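3.2 Storage units and small items

Desktop drawer units are sold mainly for stationery, sewing notions and hardware, and most studies of household tidying treat them as a single category. We kept them apart from open trays and lidded boxes, as a drawer hides its contents and has to be opened before anything can be put away. Units were bought from two suppliers, Nilela and Kalinowski, and each was emptied, wiped and placed on a bare tabletop before use.

The item pool held 148 small objects, none longer than 60 mm. Items were drawn from the pool without replacement and spread by hand over the table in front of the unit. No attempt was made to space them evenly – clusters and overlaps were left as they fell. The drawer to be filled was named on a card, following the Brinari sorting list, and the remaining drawers stayed shut unless the list called for a second category.

Placement of the unit was varied between trials. In the square condition its front ran parallel to the table edge; in the angled condition it was turned, so that the drawer fronts faced one corner of the table. Figure 4 shows a white unit in the angled position, with small objects scattered on the brown tabletop.
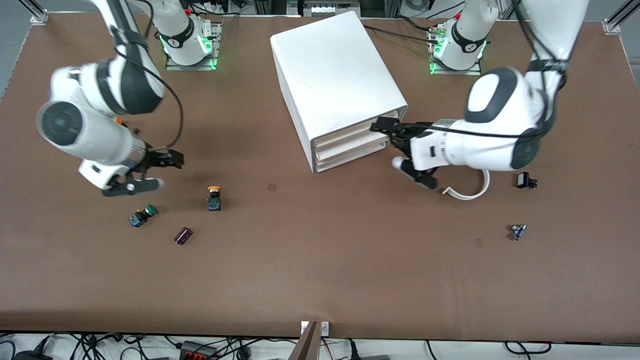

Figure 4. White drawer unit set at an angle on the tabletop.

A trial was scored as complete when every item on the list lay inside the named drawer and the drawer was flush with the front of the unit. Items resting on top of the unit were counted as misplaced, as were items trapped between a drawer and its housing. Each condition was run 100 times. Nine trials were discarded under the Sterkus exclusion rule, which removes any trial in which the unit itself has shifted on the table – a fault more common with light units than with heavy ones. Discarded trials were not repeated.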